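Home Projects Take Part News Contact

We use cookies to remember your preferences. Accept Manage

Call for participants: can a machine do your chores yet?

5 Dec 2019 - 4 minute read

Do you have strong opinions on how a dishwasher should be stacked? Have you ever refolded a towel after someone else folded it? We'd love to hear from you!

Hunow is looking for people in and near Sutcliffe to join the second round of the Kivine study, our look at which household and shop-floor jobs a robot can take on right now, which ones it nearly can, and which ones are still a long way off. You don't need a technical background. What we need is people who do these jobs all the time - at home, in a café, behind a deli counter, on the night fill at a supermarket - and who notice when they're done badly.

In the first round we collected 1,642 short descriptions of everyday chores from people in their own words. They were wonderful reading. One person wrote a full page on wiping down a high chair. From those we picked out 410 chores that we think are worth trying, and the team has been working through them in simulation first, then on the bench at our Pondska workshop.

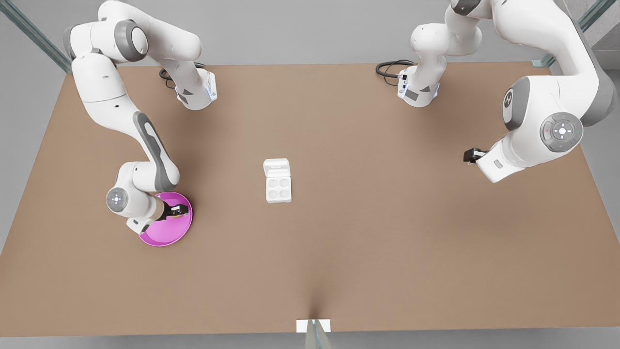
Participants will spend most of their time judging attempts at small jobs and telling us what a person would have done differently. Kitchen and table chores make up a big share of the list, and they're harder than they sound. Getting a two-finger gripper down to the rim of a pink plate is one thing, but there's a bit of something tan sitting right beside the fingertips, and you'd want to know whether it's going to stay put once the plate moves. Would you pick up the plate from that side? Would you deal with the small item first, or leave the plate where it is and bring the other arm over? Your answers to questions like these go straight to the people who plan the movements, and they do change things.

What you'd be doing

You'd come to two sessions at the Pondska workshop in December. In each one you'll watch simulated and real attempts, score them on a simple sheet, and talk them over with a small group. You'll also have a go at some of the chores yourself at your normal pace, so we can compare. Between sessions there's a short diary to fill in about the chores you do at home or at work. Dot points are fine.

Who we're after

Anyone 18 or over who regularly does housework, cleaning, food prep, packing or shelf stacking, paid or unpaid. We're especially keen to hear from people with sore hands or limited grip, and from anyone who has worked out their own way of doing a job one-handed. Sceptics are very welcome. If you reckon a robot will never clear a table properly, come and tell us why.

The practical bits

You'll be paid for your time and we'll cover your bus fare or parking. Tea, coffee and a decent lunch are provided (let us know about allergies). The workshop is on the ground floor with an accessible toilet, and you can bring a support person or a baby. We may record the group discussions for our notes, and we'll ask for your consent before we start. You can pull out at any point and still be paid for the session you've attended.

How to put your name down

Fill in the form on the Take Part page and choose Kivine from the list. It asks for your contact details, the kinds of chores you do and one job you'd happily hand over to a machine tomorrow. Places are limited, so we'll aim for a good mix of ages and types of work, and we'll reply to everyone either way.

Sign up to the Hunow newsletter for project updates. Unsubscribe any time.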